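Hasevia Support Home Tickets Knowledge base Downloads Sign in

Ticket 2684
Gripper reports closed while fingers are open, tabletop sim task
Status: Resolved
Opened by: Concetta Caruso
Component: Benness gripper driver, sim backend

Reported Friday, 9:40 am

Running the tray pick task in simulation with the Benness driver. The arm moves to the pre-grasp pose over the tray and stops there. The log says the gripper is closed and holding, so the planner skips the grasp and goes to the lift step. The fingers are open the whole time. No error is raised and the episode gets marked as a success.

I found it while checking why our success rate had jumped after the update. I went back through one batch and found 42 episodes marked successful with no grasp command in the log. We were about to move this policy to the real arm, so I have stopped that until this is fixed.

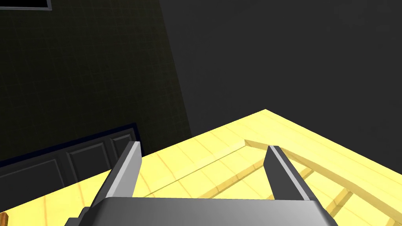

Log from one of the bad episodes:

step 2096 pregrasp reached
step 2096 gripper state = CLOSED, object = TRUE
step 2097 grasp skipped (already holding)
step 2098 lift start

Finger joint positions in the same log are at the open limit on all four lines. So the joint values are right and the state flag is wrong.

Things I tried:

- Restarted the simulator. Same result.
- Sent an open command by hand before the approach. Flag stays CLOSED.
- Sent close, then open. Flag goes to OPEN and the rest of the episode runs normally.
- Swapped in the old scene file. Same result.
- Rolled the driver back one version. Problem gone.

Reply from support, 11:15 am

Thanks, the rollback result helps. Can you send the driver config, and tell us whether the episode starts from a saved state or from a full reset? Please stay on the older driver in the meantime.

Concetta Caruso, 11:50 am

Config attached. We start from a saved state. I ran a few episodes from a full reset just now and the flag was correct in all of them. The saved state was taken right after a grasp in another task, then the fingers were moved open by setting the joints directly.

Reply from support, 2:30 pm

Reproduced. The new driver stores the gripper flag in the saved state and only updates it when a command changes the target width. Setting the joints directly does not count as a command. Your manual open was also ignored, as the stored target already matched the open width. The old driver worked out the flag from joint position on every step.

Build 3246 goes back to reading joint position and needs contact on both fingers before it sets object = TRUE. It also logs a warning if the flag and the joints disagree.

Please throw out success labels from any run that used the affected driver with saved states. They can't be corrected from the flag alone.

Concetta Caruso, 4:05 pm

Installed 3246 and reran the same batch from the same saved state. The grasp command is sent in every episode now. Success rate is back down to where it was before the update. I'm relabeling the old runs from object height at the end of the lift. The move to the real arm stays on hold until that is done. OK to close.

Closed by support.

Related tickets
Reisinger wrist camera drops messages after pause
Prustov planner ignores tray rim in collision check
Saved state loads with wrong arm speed limit
Gripper width off by a factor of two after import

Contact support | Terms | Copyright Hasevia | Back to top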